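Search for: Enter keyword Search

Leave the Socks Out of It

4 min read

I stopped pairing socks in August and I would like to make the case for it, because every time I bring it up people look at me like I've stopped brushing my teeth.

I used to be a folder. My mother folded, her sister folded, and I was taught at the end of a bed, with the warm pile in the middle and the rule that you didn't get supper until the pile was gone. Cuff over cuff, roll from the toe, flip the top over so you get that tight little bun. I can still do a pair without looking! And for years I did, on my own bed, usually at 9 at night when I would much rather have been under the covers than standing next to them.

What did me in was the drawer. I have one sock drawer, it sticks on the left, and the rolled pairs take up so much room that the back row gets shoved down behind the runner. I pulled the whole thing out last summer to fix it and found pairs back there that I had replaced, and then replaced again. All beautifully rolled. All that work, and I'd been storing them in a wall, more or less.

So now the socks get picked out of the laundry first and go into a plain open bin, singles, any old way. In the morning I reach in and pull out two that match, or two that are close enough for boots. It takes a moment longer at that end of the day, sure. But I do it for one pair, the pair I'm going to wear, and I've quit doing it for a whole week's worth at a time I resent.

The folding I kept is the folding I like. Pillowcases, dish towels, T-shirts, anything flat and square that stays where you put it. I find that kind of folding restful (I know, I know) and a bed is still the best table in the house for it, so long as you make it first. I'm firm on that one. Pull the duvet up, smooth it over, and then bring in the laundry, because otherwise you lose a washcloth in the sheets and meet it again with your feet.

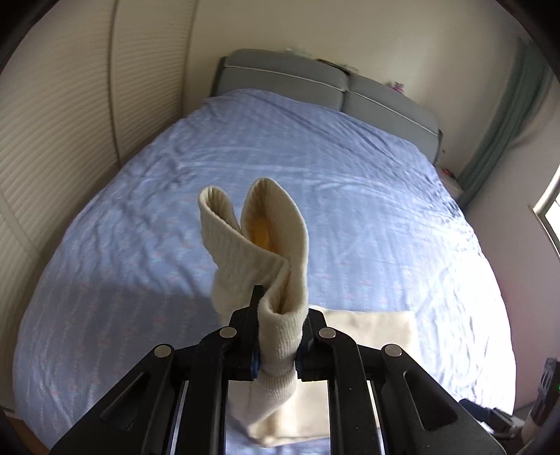 Fanni Szilágyi wrote back after I mentioned all this in my last column, and she is having none of it. Singles in a bin are fine for a person who lives alone, she says, but she has 8 feet to keep in socks at her house, and the only thing standing between her and total collapse is that every pair leaves the bedroom as a pair. Her other point was that a sock thrown in loose gets its cuff caught and stretched, and a rolled one does too, so the right way is to lay the two together and fold them once, flat, like a letter.

I'll give her the cuffs. I've gone and looked at mine, and the ones I rolled for years are baggy at the ankle, and I'd always blamed the dryer. The flat fold is a good fold. I tried it for a couple of weeks and the drawer even closed.

But I'm not going back, and what I'd say to Fanni is that I don't think her system is about socks, I think it's about mornings. If my mornings had that many people in them I'd want everything decided the night before as well. Mine don't. Mine have coffee and a radio and plenty of time to hunt for a gray one.

What bothers me is how sure we all are that there's a proper way, and that the person doing it differently is letting things slide. I've read 3310 words on a home blog about the moral character of people who ball their socks. I finished it, too, standing up, with a basket on my hip! Nobody writes that way about how you keep your spoons.

Anyway, the bin is on the closet floor, it's ugly, and I'm thinking of getting a second one for the wool.

Related
The Case for a Smaller Laundry Basket
Why I Iron Pillowcases and Not Much Else
Your Letters: Hangers, Hooks and the Back of the Door
A Kind Word for the Junk Drawer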